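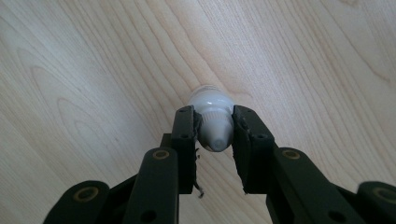

La biblioteca de Nistville renueva sus mesas de lectura

La biblioteca municipal de Nistville abrirá de nuevo su sala de lectura el jueves a las diez de la mañana, después de un cierre que empezó en abril. La sala tiene ahora 30 mesas de trabajo y un horario más largo, que llegará hasta las nueve de la noche en época de exámenes.

Las mesas antiguas venían de una escuela de Sarkcombe y llevaban muchos años de uso. Varias tenían las patas flojas y algunas ya no se podían reparar. El taller Szűcs, que ganó el encargo, ha recuperado la madera que estaba en buen estado para hacer estanterías bajas en la sección infantil.

«Queríamos un color claro, porque la sala mira al norte y en invierno la luz es poca», explica Csaba Bárány, director de la biblioteca. Según él, los lectores pedían sobre todo dos cosas: más espacio para los codos y menos ruido de sillas. Las sillas nuevas llevan fieltro en las patas y el suelo se ha lijado en la parte central. 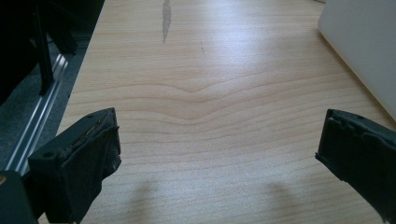
¿Hace falta reservar sitio para estudiar?

Durante la semana se puede entrar sin reserva mientras haya plazas libres. Los sábados conviene pedir sitio en el mostrador o por teléfono, con un día de antelación como mínimo. El sitio se guarda media hora y después pasa a la siguiente persona de la lista.

La obra obligó a trasladar 940 libros de consulta al depósito de la calle Brivitz. La mayor parte ha vuelto ya a su lugar, pero los atlas y los diccionarios grandes tardarán todavía unas semanas. Quien los necesite puede solicitarlos por la mañana y los recibirá la misma tarde.

También cambia el préstamo. El carné, que sigue siendo gratuito, permite llevar a casa hasta seis libros a la vez, dos más que antes. Las devoluciones fuera de horario se hacen en el buzón de la entrada lateral, que no admite discos ni revistas.
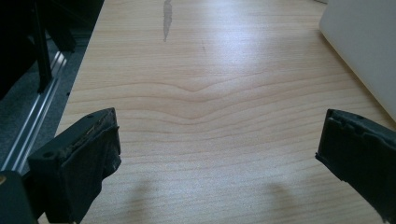

Madera clara en Nistville.

La biblioteca recibió 400 solicitudes de carné nuevo el año pasado y espera superar esa cifra con el horario ampliado. El club de lectura volverá a reunirse en la sala pequeña del primer piso, a las siete de la tarde. Las inscripciones se hacen en el mostrador y quedan abiertas hasta completar el grupo.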